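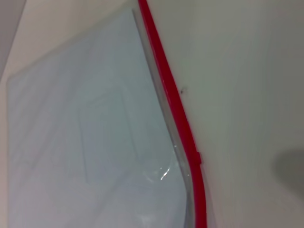

4.2 Approach limits and handling rules for transparent sheet

Transparent sheet is treated as a separate class in the working rules because the wrist camera gives poor evidence of where the material is. A clear plastic takes its tone from whatever is behind it, creases shift that tone without any change in the outline, and a fold can look much the same as a second layer. The rules drafted at the Besnard site in September, before the present study, made no allowance for this. They set one approach speed for all flat goods and let the controller accept any grasp point above a fixed confidence score.

We replaced the single score with two conditions. First, the grasp point must be placed relative to a border that the camera can separate from the background by colour. Second, no pixel within the grasp window may be saturated, that is, at 255 in all channels. Glare on clear plastic is often short and narrow, and the earlier software tended to read it as an edge. A window containing glare is now rejected and the wrist is turned before another view is taken. After 3 rejected views the cell stops and calls the operator.

Figure 7. Clear plastic sheet with a red strip along its border, seen from the wrist camera. The strip curves with the rounded corner of the sheet and carries a small tab of the same colour on its outer side. A short glare highlight lies on the plastic beside the curve.

Figure 7 shows why the first condition refers to the border and not to the sheet. The red strip stands out clearly against the pale surface, while the faint rectangular outline within the plastic is low in contrast and cannot be assigned to a fold, a further layer or an object behind it. Under the rules, an outline of this kind must not be used as a reference for position. It may be logged, and the operator may label it later, but the motion planner does not receive it.

Small features on a border need their own rule. A tab may be a joint, a clip or a seam, and these differ in how much load they will bear. Where the type has not been confirmed from the part record, the gripper must keep clear of the tab by at least one finger width on either side. The same applies to rounded corners, where the Zalano fingers used in this work do not close squarely on the edge.

Dark specks on the supporting surface are handled more simply. A speck that does not touch the border is recorded and ignored. One that touches it triggers a second view, as debris under an edge can lift the material enough to spoil the contact estimate.

Two points remain open. The colour condition assumes a trimmed border, and the Sternen line also handles sheet with no trim at all -- for these parts we have kept manual placement. The stop after rejected views was also disputed during drafting. Staff at the Gitov cell preferred 8 views, arguing that each takes little time. We kept the lower limit, as repeated wrist motion close to loose sheet raises the chance of snagging it, and the rule was adopted in that form in August 2019. Section 4.3 sets out the matching requirements for lighting and for the colour of the supporting surface.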